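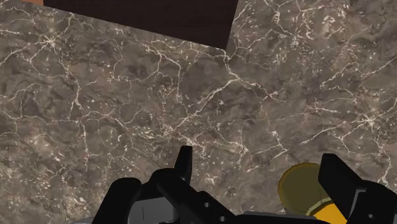
4. Checking the wrist view in the simulator

Carry out this section before running the real arm on the bench at Grondcombe. The Kobori gripper must already be loaded in the Wosodo simulator (section 3).

4.1 Start the simulator and load the marble worktop.

4.2 Select the wrist view. Both fingers should rise from the bottom edge, with the grey body between them. If only one finger shows, the mount angle is wrong – go back to 3.6.

4.3 Open the gripper fully. Worktop should be visible between the fingers.

4.4 Check the short green and orange cylinder. With the arm in the start pose it stands at the lower right, partly behind the right finger.

Note: Leave the cylinder where it is. The test routine reads its position from the scene file, and an edited file will fail the check on loading.

4.5 Set the jog step to 2 mm and the speed to 26 per cent. Jog the arm sideways until the cylinder lies midway between the fingers.

4.6 Lower the arm in single steps. Stop when the height readout shows 50 mm.

Caution: The simulator does not stop the arm on contact with the worktop. A pose saved below the surface will be sent to the real arm unchanged.

4.7 Close the gripper and save the pose in slot 196.

4.8 If the veins in the stone flicker while the arm moves, turn off texture sharpening in the Skemalov viewer and repeat from 4.5.

Revised December 8, 2022, Noreen Malik. Step 4.6 changed – the old height was for the long fingers.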